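What Is Under Your Sheet?

A Terkis Kids page about homes and the things in them
Words by Uyên Giáp

You spend a big part of every day in bed, mostly with your eyes shut. Under you there is a sheet, and under the sheet there is often another layer that you only see on laundry day. It is called a mattress pad. This page tells you what a mattress pad does, why it has lines of stitching all over it, and how to put a bed back together when everything is clean.

If you want to try the things on this page, first clear off whatever has ended up on your bed. Books, socks, cups and toys all need to go somewhere else.
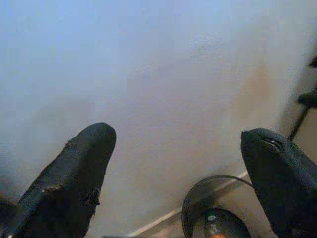 CLISTBY, March

A bed is made in layers, a bit like a sandwich. The frame is at the bottom and holds everything up off the floor. The mattress goes on the frame. The mattress pad goes on the mattress. Then come the sheets, the blanket or comforter, and the pillows.

Why have a pad at all?

A mattress is hard to wash. It is too big for a washing machine, and the inside takes a very long time to dry if it gets soaked. A mattress pad is much thinner. You can pull it off, wash it and put it back.

Your skin is always shedding tiny flakes, too small to see. You also sweat a little when you sleep, even in winter. Some of that goes through the sheet. The pad catches a lot of it before it reaches the mattress. It also helps when somebody spills a drink, though a plain pad will not stop a whole glass of water. Some pads have a waterproof layer on the back for that.

A pad makes the bed a little softer too. It won't turn a hard mattress into a soft one, but you can feel the difference with your hand.

What does "quilted" mean?

Many mattress pads are quilted. A quilted cloth has a top layer, a bottom layer and something fluffy in the middle. The fluffy part is called the filling or the batting. Lines of stitching go through all the layers and hold them together.

Without the stitching, the filling would slide around. After a few washes you would have a big lump in one corner and flat cloth everywhere else. The stitches keep each bit of filling in its own place. The cloth puffs up between the lines and dips down where the thread is, and that makes the bumpy look.

You may own other quilted things. Look for stitched lines on winter coats, oven mitts and some lunch bags. 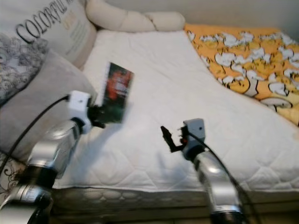
A white quilted mattress pad and a light gray pillow.

How does the pad stay on?

There are two common kinds. One has a stretchy band at each corner that hooks under the mattress. The other is made like a fitted sheet, with a deep skirt of cloth that goes all the way around and hugs the sides.

The fitted kind can be tricky. You get the last corner on and the first one pops off. Ehab Younis runs the laundry at the Prondley Inn, where the beds are made up fresh for each new guest, and he taught us his way of doing it. Start with a corner at the head of the bed. Next, do the corner that is farthest from it, down at the foot on the other side. That pulls the pad tight from corner to corner. Then do the two that are left.

"Lift the mattress corner a little with one hand and tuck with the other," he told us. "If the mattress is heavy, ask a grown-up to lift."

Try it: make a tiny quilt

You need two squares of cloth the same size, one cotton ball, a blunt needle and thread. Ask a grown-up before you start.

1. Pull the cotton ball apart until it is thin and flat.
2. Put it between the two squares.
3. Sew one line of big stitches across the middle, through everything.
4. Sew another line across the first one, so you have a plus sign.
5. Sew around the outside edge to close it.

Press on it with your finger. The parts between the stitches should be puffy. Now try to push the cotton from one part into the next. It should be hard to move.

What about pillows?

Pillows get the same flakes and sweat as the mattress, and more, since your face is on them all night. A pillowcase is easy to wash. It can be plain or have a pattern, and the pillows on one bed don't have to match. When you change the sheets, change the pillowcases too.

To get a pillow into its case, fold the pillow in half the long way, slide it in, and let go. It opens up inside. Hold the case by the top corners and shake it down.

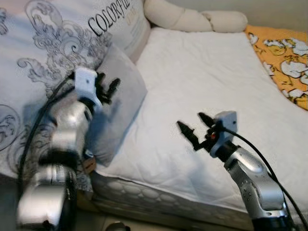

Page last changed: March

Look before you tuck

Small flat things get lost in beds more than big ones do. A card or a photo can slip behind a pillow or down between the mattress and the wall. Once it is under the fitted sheet, you may not find it until the next wash, and paper does not do well in a washing machine. Run your hand across the pad before the sheet goes on. Check behind the pillows too.

How often should it be washed?

Sheets are often washed every week or two. A pad can go longer, often a month or two, unless something spills. Look for the tag sewn into the edge. It says how warm the water can be and whether the pad can go in the dryer. A pad holds a lot of water, so it dries slowly. It must be dry all the way through before it goes back on the bed. Squeeze the thickest part. If it feels cool or damp, give it another 20 minutes and check again.

Words to know

Batting: the fluffy layer inside a quilted cloth.
Fitted sheet: a sheet with stretchy corners that goes around the mattress.
Mattress pad: a thin, washable layer between the mattress and the sheet.
Quilted: stitched through several layers to hold them together.

Next on Terkis Kids: How does a zipper work?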